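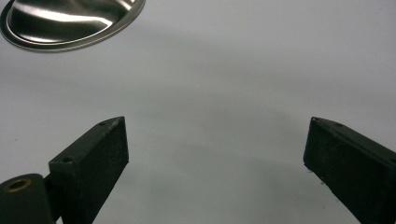 Steel bowl on a white tabletop

Our day at the Gimov town assembly
Posted 2021-01-01

I finally have time to write up the November open day at the Gimov assembly, and I'm still excited about it! I took the early bus from Tridora, got there before the doors opened, and had the front row of the public gallery nearly to myself for the first hour.

Gimov is one of 13 towns in the Condori district, and it has been arguing for years about how much of its own money it should get to spend. Last spring it held a vote on setting up neighborhood budgets. In all, 1,007 people cast a ballot and 587 said yes, so the town now has five neighborhood boards, each with a small pot of cash and a lot of opinions.

The morning was a tour. We saw the council chamber (smaller than I'd imagined, with wonderful creaky benches), the records room, and the long hallway where the old ward maps hang. I could have stayed with the maps all day. You can follow the river ward getting bigger and smaller with every redrawing — at one point it swallowed half the market square.

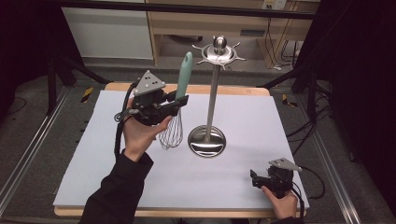
The afternoon session was a real board meeting, open to everyone, and it was the best part. The east side board was going through requests for its first round of grants, and the one that got people talking was for shared kitchens. Does a whisk with a mint-green plastic handle count as equipment or as supplies? How about a stainless steel utensil stand? Equipment has to be listed and stored by the board, supplies don't, and the rulebook has one vague sentence on the whole subject. They went at it for twenty minutes and I loved every one of them. In the end they agreed to treat anything under a set price as supplies and moved on to bus shelters.

Wutedance, the residents' group that helped push for the vote, had a table in the lobby with copies of the rulebook. I took two. If you go next time, read the section on tie votes before you sit down, bring a sandwich, and stay for the public comments. The last bus back to Tridora leaves from the stop behind the library, which is not the one you arrive at — I had to run for it.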